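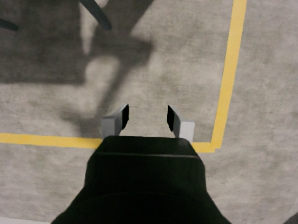 What value should the sense resistor be on the low range? 199 ohms, made up from a 180 and a 19 picked out of the trimmed stock, because the nearest single part we carry puts the knee too close to the comparator offset.

July, Saturday, 13:20. Inductor saturation tester, second board.

Board one was retired after the gate driver lifted its pad. Board two is the same layout with the driver moved 6 mm toward the MOSFET and the return via doubled. Schematic unchanged apart from the range resistor above and a larger bulk capacitor.

Principle, for whoever picks this up: the MOSFET puts a fixed voltage across the coil under test for a short pulse. Current ramps linearly until the core begins to saturate, then bends upward. The source shunt gives a voltage proportional to the current, and the scope shows the bend. Inductance comes from the slope of the straight part, saturation current from the point where the slope has doubled. The comparator ends the pulse if current passes the limit, so a shorted coil should not take out the switch.

Bench supply at 12 V, limit wide open. The bulk capacitor supplies the pulse and the supply only tops it up. With the current limit set low the rail sagged between pulses and the readings walked downward. Lost most of an hour to that.

Coils tried so far:
Cimura drum core, 100 uH marked. Slope gives 97. Clean knee.
Gudano toroid, unmarked, from the scrap drawer. Soft knee, hard to call. Powdered iron by the look of the curve.
Zura shielded, 22 uH marked. Slope gives 21.6. Very abrupt knee.

Chunhua Song measured the Zura part on the bridge and got 21.9. The difference is within what I'd expect from the shunt tolerance.

Ringing at turn-off is still worse than I want. Drain peaks at 74 V on a 100 V part with the Cimura coil. The freewheel diode is at the far end of a long trace and the loop is to blame. Tacked a second diode directly across the coil terminals and the peak dropped to 31 V. That goes in the next layout.

Shunt leads: Kelvin connection is not optional. Moving the scope ground from the supply post to the shunt's own pad changed the reading by 6 percent.

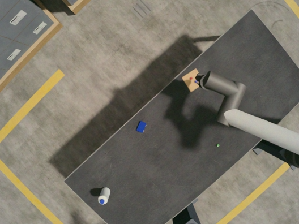 Can the pulse rate be raised to get a steadier trace? Up to the point where the coil has fully discharged between pulses, and in practice I would stop well short of it so the capacitor recovers too.

15:45. Replaced the 555 with the spare Guo timer board. Jitter on the rising edge is down and the width knob now covers 2 to 200 microseconds without a range switch. The short end is no use on anything larger than the Zura part — the ramp barely clears the noise.

Comparator trip checked with a loop of wire in place of the coil. Pulse terminated at 13 A against a design figure of 12. Delay through the comparator and driver accounts for the overshoot at that ramp rate. MOSFET survived, case barely warm.

To do:
Move diode footprint next to terminals.
Bleed resistor across bulk capacitor; it holds charge long after the supply is off.
Repeat the toroid with a longer pulse and a lower rail.
Order more 1 percent shunts. Two left.

Board two left on the shelf with the Guo timer still attached. Leads are in the bag with the spare MOSFETs.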